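# Two-arm cell purchase: questions we keep getting

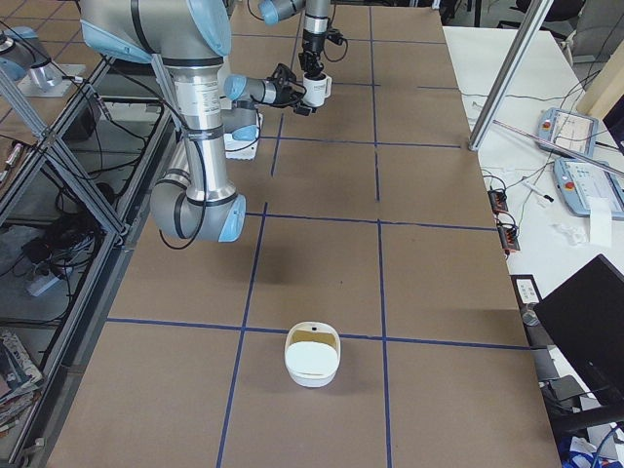 *Two arms over the taped worktable, one with a white mug in its gripper.*

**Are we buying this?**
Not yet. Deltbridge has quoted for two arms and two grippers. Lihua Xia has the quote and is happy to show you what it leaves out.

**What does it leave out?**
The table, the framework, cable management, spare gripper parts and anyone's time. Look at the cables in the photo before you tell me wiring is a small line item. I've put in 1840 dollars for it and expect to be told that's too much until the bill arrives.

**Why two arms?**
Good question. Sales says handing things over. Ask which of our jobs need a handover. Jinfeng Qin went through the list and found four, and one of those goes away if we move a shelf.

**Does each arm need its own pendant?**
Budget for two. There are two on the white desk in the photo, and I wouldn't plan on sharing.

**It can hold a mug. Isn't that enough?**
No. We don't ship mugs. Before anything is signed I want 2000 cycles on our own parts, with the misses written down by us and not by Deltbridge.

**What about the Prutwood offer?**
Cheaper up front, with a yearly software fee starting in the second year. Over five years the gap mostly closes. Sawsan Sayegh has the sheet.

**When is the decision?**
February, if the trial numbers are in. If they aren't, the money stays where it is.

**Who do I complain to?**
Zhiqiang Wan for floor space, me for everything else.

Lingyun Guo, 2021-08-25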